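4장. 시연 데이터 모으기

4.3 양손 들기 동작 기록하기

앞 절에서 한 손 동작을 충분히 연습하셨다면 이제 두 그리퍼를 함께 써 볼 차례입니다. 처음에는 양손의 박자가 잘 맞지 않아 답답하실 수 있는데, 다들 그렇게 시작하니 마음 편히 따라오세요. 저희 팀의 아피크 위자야(Afiq Wijaya)도 첫날 오전에는 연습만 하다가 점심을 먹으러 갔습니다.

시작하기 전에
Ladia 기록 프로그램을 켜고 작업 이름을 '양손_용기_들기'로 정해 주세요. 한 묶음은 시연 96개이며, 작업 하나를 학습시키려면 모두 300개를 모읍니다. 하루에 다 채우려고 애쓰지 않으셔도 됩니다.

1. 두 팔을 대기 자세로 보내고 화면의 상태 표시가 '준비'로 바뀔 때까지 기다립니다.
2. 기록 단추를 누른 뒤 다섯을 세고 움직이기 시작합니다.
3. 두 그리퍼를 용기의 양옆으로 천천히 가져갑니다. 한쪽이 먼저 닿았다면 그대로 멈추고 다른 쪽을 기다려 주세요.
4. 양쪽에서 같은 힘으로 지그시 누른 다음, 두 팔을 같은 빠르기로 들어 올립니다.
5. 용기를 든 채 잠깐 멈추었다가 목표 위치에 내려놓고 기록을 끝냅니다. 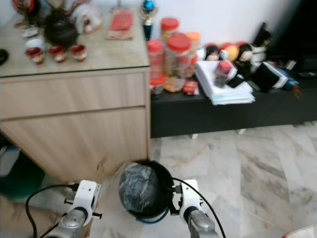 그림 4-3. 두 그리퍼로 둥근 검은색 용기를 잡은 모습

참고: 가구나 생활용품이 놓인 평범한 집 안에서 기록하셔도 아주 좋습니다. 배경을 말끔히 치우면 보기에는 시원하지만, 나중에 모델이 다른 집에 갔을 때 당황하기 쉽거든요. 다만 한 묶음을 기록하는 동안에는 주변 물건을 옮기지 말고, 묶음이 바뀔 때 자리를 조금씩 바꿔 주세요.

주의: 그리퍼에 연결된 케이블이 팔과 용기 사이에 끼지 않도록 살펴 주세요. 팔을 크게 돌리기 전에는 케이블에 여유가 있는지 꼭 확인합니다. 유리나 도자기처럼 깨지기 쉬운 물건이 가까이 있다면 팔이 그 위로 지나가지 않게 경로를 잡으시기 바랍니다.

6. 기록이 끝나면 재생 화면에서 처음부터 끝까지 한 번 돌려 봅니다. 용기가 미끄러졌거나 한쪽 그리퍼가 떨어졌다면 '실패'로 표시하고 저장합니다. 지우지는 마세요. 실패한 시연도 따로 모아 두면 나중에 원인을 찾을 때 큰 도움이 됩니다.
7. 시연 아홉 개마다 용기의 시작 위치와 방향을 바꿉니다. 조금만 틀어 놓아도 괜찮습니다.

손이 피곤해지면 동작이 거칠어지고, 그 거친 동작까지 모델이 고스란히 배웁니다. 차 한 잔 하면서 쉬었다가 이어서 하세요. 프로그램을 껐다 켜도 묶음 번호는 그대로 이어집니다. 저장한 시연을 내보내는 방법은 4.4절에서 설명합니다.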